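# A Pad, a Needle and a Whole Lot of Black Thread

I have been trying to learn to sew up a cut since December, and my family would like their kitchen table back.

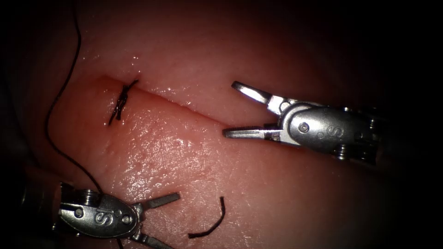
Gunvor Lindholm told me early on that a knot should bring the edges together and then leave them alone, and that most beginners pull as if they were lacing a boot. I was absolutely lacing a boot. My first knots bunched everything up into a ridge, and the ones I did after her little speech were so loose you could slide a pencil under them!

So I signed up for the evening course at Andinley, which meets in a long room over a bike shop and smells like rubber no matter what you do. You get a practice pad, a spool of black thread and a stool that's too low. The pads are the part I'd happily talk about all night. A good one gives a little when you lean on it, and the edges of the cut want to wander off from each other (the cheap ones just sit there like an eraser). A straight, shallow cut on the diagonal is my favorite to practice on, and I always start at the upper left, probably because that's how I read.

The first knot is the one I fuss over. Wrap, wrap, snug it down, look for that small pucker where the edges meet, stop. Then you trim, and trimming is its own argument. Tormod Aasen, who shared my bench, left his tails so long they looked like whiskers. I cut mine so short that 4 of them came undone before I'd put the scissors down. We met somewhere in the middle by the third week.

And the thread! Fine black thread goes everywhere. It loops around your wrist, it slips off the side of the pad, it hides behind whatever you're holding. I now leave the long end lying in a lazy curve out to the left, where I can keep an eye on it, and I pick up my snipped bits when I finish a row. Well, mostly. I found one in the butter dish.

By the last evening I could do a row of five that I wasn't embarrassed by, in 22 minutes, with the radio on. Gunvor looked it over, pushed at the third knot with her fingertip and asked me to do that one again. I did, and it came out worse, so I did it once more and went home with sore thumbs and a fresh spool in my coat pocket.

The next course runs 30 places, and I've put my name down for the curved cuts.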